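ok so a few people asked what our robotics club has been doing in the basement of the Saha building since April, and the answer is too long for one post, so. thread!

The project is called Palley. It was supposed to be PALI, which stood for something, and then someone wrote Palley on the sign-up sheet and we all liked it more.

The idea: schools and offices get rid of desktop computers by the cartload, and the parts inside are often fine. Taking them apart by hand is slow and kind of boring, so can a student team get a robot arm to do some of it? That's it, that's the pitch.

We are 5 people. Two mechanical, one electrical, one computer science (me, hi) and Cosimo Costa, who is technically a music major and is better at fixture design than any of us.

We're entering it in the Bremell student challenge. You get a list of tasks ahead of time and you pick which ones to attempt. Every task has points, and the points go up a lot once you're touching the motherboard (gulp).

The easy ones are things like "push this latch" or "pick up a part and set it in a holder." We did those first and felt like geniuses for maybe a week.

Then we moved on to the processor socket and I stopped sleeping well, lol

The thing about a CPU socket is that everything around it is taller than you remember. You've got memory slots, a graphics card, cables that sit somewhere new every time you open the case. A person just kind of reaches in. For the arm, every one of those is a thing to not hit.

So we spent ages on the approach. We tried coming in at an angle (looked cool, scared everybody) and ended up going straight down from above. Boring and slow! I love it now.

Our first height estimate was off by 5 mm, which doesn't sound like much until it's pointed at a motherboard. Luckily that was on the practice board, which was dead when we got it. RIP practice board, you gave a lot.

After that we made a rule. Nothing goes down past the edge of the case until someone has stepped through the move at low speed and said "clear" out loud. Gendley, our lab advisor (last name, everybody calls him that), made us write it on the wall.

Also the fixture plate. Oh man, the fixture plate. It's 3D printed, it sits next to the tower, and it gives the arm known spots to work with so it isn't hunting around on the table. Cosimo has redrawn it so many times that the latest file is just named plate_please.

The problem with the early ones was the holders. Too tight and the part jams halfway in, too loose and it leans over and the next pick misses. We were changing the slots by tiny amounts, printing overnight, coming in the next morning with coffee and a lot of hope.

My part is the software and I won't bore you (I will, a little). The move sequence is a big text file of steps, and each step has a target, a speed and a "what do I do if this feels wrong" line. I didn't have that last part in the first version. I really should have. 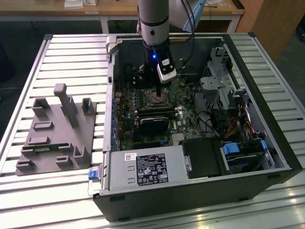 Anyway, logs. We save one for every attempt and we're at run 3326 as of tonight. A huge number of those are "started, looked weird, stopped," so please don't be impressed.

For the full socket sequence our best streak so far puts us at 70 percent on a good evening. Bremell wants it done repeatedly with no human touching anything, so we've got a ways to go.

Most of the misses are tiny alignment stuff. The case gets put back on the table a hair to one side, and now every position I taught is wrong by that same hair. We're adding a quick check at the start of each run to find a couple of corners and shift everything over. Ask me next week if it works.

Someone in the replies wanted to know the budget. Most of the money went to filament and shipping, and the old desktops were free! If your school has a pile of dead towers in a closet, ask before they get hauled off. You'd be surprised how happy people are to see them go.

And for everyone asking if you need experience to join: no. I had never touched a robot before last fall. You do need to be ok with sitting on a stool watching something move very slowly for about 35 minutes, and getting excited when it stops in the right place.

We meet in the evenings, door's usually propped open, come say hi. Cosimo will make you hold calipers.

Next up is memory sticks, which have those little clips at the ends, and I already have opinions about the clips. More when there's more!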